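An afternoon with the cushion robot

I'd been promised a robot that does soft furnishings, and I'll admit I nearly didn't go. It was a Thursday, it was tipping down when I left home, and Vunton is two buses away from anywhere I usually am. But Skendance only opens its workshop to visitors a couple of times a year, and the woman who runs the demonstrations had sounded so cheerful on the phone that I felt bad about cancelling. By the time I got there the sun was out and she was holding the door open with her foot, a mug in each hand.

"You're the one who wanted to see the cushions," she said. "Everyone else wants to see it pick up a box. Boxes are easy! Come and have some tea."

She has worked with robots for 13 years, most of them in warehouses, and she does not miss warehouses. She told me this before I'd even got my coat off. What she likes now is cloth, and she talks about cloth the way my aunt talks about her neighbours, as something that will let you down the moment you look away.

"A box stays a box," she said. "You put your hand on it and it's where you left it. A cushion cover has a different shape every single time you pick it up. You pull one corner and the other three go off and do something else. I've got a whole drawer of covers and I hate all of them."

The project is called Modise (she didn't choose the name and wouldn't tell me who did). The idea is a machine that can tidy a sitting room, and at the moment that mostly means armchairs: putting cushions back, straightening throws, dealing with covers. The two arms are the point, she says. A lot of what we do at home needs both hands, and we've stopped noticing.

"Try making your bed with one hand tonight," she told me. I did, as it happens. It took ages and looked dreadful.

I asked how long it takes the thing to learn a job like that, and she pulled a face. They had done 200 goes at one cover before the open day, she said, and she'd sat through most of them with a packet of biscuits. Some days it seems to get the hang of it by lunchtime and then in the afternoon it grabs the wrong bit over and over.

"You mustn't take it personally," she said. "I do, though. I've told it off. I've gone home in a mood."

There were 2 other visitors in my group, a retired couple who had come from Stunitholm on the early train and who asked much better questions than I did. He wanted to know about the fingers. She wanted to know whether it could manage a duvet cover, and there was a bit of a silence.

"Ask me in March," our host said, and then, a moment later, "Maybe not this March."

We all trooped in to watch it work. I think I'd expected something louder. What struck me was how much I minded about the cloth! I found myself leaning to one side, the way you do when somebody else is parking your car. The couple were doing it too.

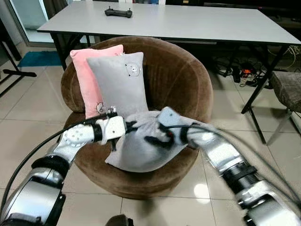 Both arms on the grey cloth at the front of the armchair, with two cushions already against the back.

"People go quiet at this bit," she said, and she was right, we had. She likes the armchair because the seat is deep and the back curves all the way round, so the arms can't just come in flat as they would over a table. She'd also wanted some friendlier cushions than the plain ones they began with. The bear was her pick. She says visitors remember the bear and forget everything she tells them about grip.

I wondered whether the two hands being different was awkward. One is a chunky gripper and the other looks more like a proper hand, with fingers, and I'd assumed a matching pair was the sensible thing.

"We want to find out which is better for which job," she said. "The gripper's good at hanging on. The hand's fussier, but it can do more with a fold. If I could only keep one I'd change my mind every week."

And would she have one at home? She laughed for quite a long time.

"My settee has a dog on it. We haven't done dogs."

The couple had to go for their train, and I stayed on for a second mug of tea and a look at the dreaded drawer, which is every bit as full as she says. There was one mustard cover she wouldn't let me touch. She's saving it for when she's feeling strong.

Skendance will be running the demonstration again in the spring. Places are free but you do have to ring first, and if you're coming by bus, get off at the stop after the one you think it is.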